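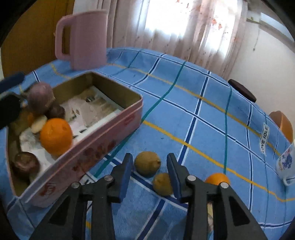 Fruit on the blue check cloth, with the pink tin open beside it.

The tin comes first

Benedicta Quartey keeps her fruit in biscuit tins. She has done it for most of her adult life, and so did her mother, and she has never owned a fruit bowl. When people give her one she puts keys in it.

I went to Narnilgate to write about how people keep fruit in the house now that so many of us buy it a few pieces at a time. The Saturday market there has six or seven fruit stalls, depending on the weather, and most of the customers leave with a mixed bag: two oranges, a couple of kiwis, something dark and round they have not tried before. It is a different way of shopping from the weekly net of satsumas I grew up with, and it leaves you with a different problem when you get home. Everything in the bag wants to be eaten on a different day.

Selorm Ankrah has sold fruit at the market for 19 years. His stall, which is just called Ankrah, is the one by the Hiklow Road steps. He puts a small card in with mixed bags telling people what to eat first, and he says most of them ring him anyway.

"They ask me where to put it," he told me. "Fridge or no fridge. I say, where do you sit down? Put it there. Fruit in the fridge drawer gets forgotten. If it's on the table where you have your tea, you'll eat it."

He does have exceptions. Cut melon goes in the fridge, and so do cherries and any berries you don't plan to eat the same day. Ripe kiwis can go in if you want to hold them for a few days more. Otherwise he likes fruit to be out where people can see it and pick it up.

Picking it up matters more than I had thought. Selorm can tell a good deal from the weight of an orange. A heavy one for its size has juice in it and a light one has started to dry out, whatever the skin looks like. With kiwis you press gently near the stalk end. A mangosteen should give slightly when you squeeze it, and if the shell is as hard as a nut it is past eating. Figs are the easiest of the lot, as a ripe one feels full and soft and will not wait for you.

Why a tin, then? Benedicta's reasons are practical. A bowl is round, so the fruit rolls to the middle and sits in a heap, and the piece at the bottom gets bruised by everything on top. An oblong tin has a flat floor. You lay the fruit in one layer and you can see all of it. The sides stop it rolling off the table, and the lid, which she never uses while there is fruit inside, goes under the tin to keep the cloth clean.

She lines hers with paper. Kitchen paper will do, or a sheet from a magazine, or whatever printed paper the tin came with if it is still flat and clean. It is changed when it gets sticky. She wipes the tin out with a damp cloth once a week and dries it straight away, paying attention to the corners, where rust starts. A tin that has rusted through its coating is moved on to buttons or screws. 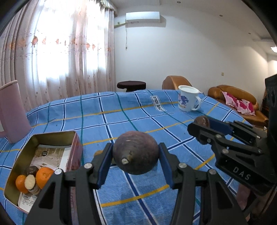
The table itself is part of it. In the houses I visited, the fruit lived in the sitting room as often as in the kitchen, near the comfortable chairs, and it shared the table with mugs and jugs and the day's post. A checked cloth is the usual cover. Kwabena Baidoo, who sells table linen three stalls along from Selorm, says blue outsells every other colour he carries, and that people who come in for something plain usually go home with a check. It hides the odd splash of juice until wash day, and it is easy to see when it has been put on crooked.

His advice on stains is short. Orange juice comes out with cold water if you get to it on the day. Mangosteen shell is another matter. The purple from the rind will mark cotton for good, so he tells customers to open them over a plate. He learned this with a cream cloth that had cost him a fair bit, and he still has it, folded so the mark is on the inside.

Light is the thing people get wrong, according to Noura Nasrallah, who teaches a home preserving class at the Grutbridge rooms. A table under a window is a pleasant place for fruit and she would not talk anyone out of it, but strong sun through glass will soften one side of a fruit while the other is still firm. A thin curtain is enough to take the edge off. If there is no curtain, turn the tin each morning, or move it to the far end of the table for the afternoon.

She is stricter about what goes next to what. Bananas and apples give off a gas as they ripen, and it hurries along whatever is beside them. That can be useful. A hard kiwi put in a paper bag with an apple will usually be ready in a few days. But a ripe kiwi next to a ripe banana will be over before you notice, so she keeps bananas on a hook. Citrus is easy-going and can sit with nearly anything, as long as you look underneath for mould. One mouldy mandarin will spoil its neighbours, so she checks each one by hand every other day.

Noura also had something to say about root vegetables, which several people I met keep in with their fruit. Whole ones do no harm for a day or two, though they are happier in a dark cupboard. Once a root has been cut, it should be wrapped and put in the fridge.

I asked her what she did with fruit that had gone too far to eat as it was. Oranges are juiced and the peel is dried on the windowsill for tea. Soft figs go in a pan with a spoonful of sugar and a squeeze of lemon and are eaten on toast. Kiwis she mashes into yoghurt. Mangosteens never get that far in her house.

Bujar Dimitrov is the other tin man of Narnilgate. He is 61 and retired from the buses, and he has been collecting biscuit and cake tins since his children were small. He has 830 of them in a back bedroom and along the landing, sorted by shape and then by colour. About fruit he has no particular opinions, but he supplied the tins that four of Benedicta's neighbours now use, and he knows which ones are any good for it.

"You want it shallow," he said. "If you've got to reach down into it, it's a cake tin. And you want the gold inside, the lacquer. Bare metal and an orange don't get on."

He looks for a rolled edge with no sharp seam, and he runs a thumb round it before he buys. A hinged lid is a nuisance on a small table. Flowers are the most common decoration and the cheapest to pick up, and pink ones are easy to find as most collectors he knows are after railway scenes and coronations. He rarely pays more than a few pounds. Dents do not bother him if the base sits flat.

I bought one from him for £20, which he admitted was top of his range, and carried it home on the train with my bag from Selorm's stall inside it. It holds more than I expected. In one layer I had two oranges, two kiwis, three figs and a lemon, with enough room to pick any one of them up without moving the rest.

The figs went that evening. The kiwis took until Wednesday, and I would have missed them in the fridge. On Benedicta's instructions I had written nothing down and made no plan for any of it. Her rule is that you look in the tin when you put the kettle on, and eat whatever is softest.

She rang at the end of the week to ask how I was getting on, and whether I had put the lid underneath. I had not. There was a faint ring of rust on my tablecloth where the tin had been standing on a damp patch. Kwabena says lemon juice and salt, left in the sun for an hour, then a cold rinse.

Narnilgate market runs on Saturdays from eight until two. Bujar Dimitrov sells duplicates from a table near the Hiklow Road steps on the first Saturday of the month.

Contact the features desk | © 2023 All rights reserved | Back to top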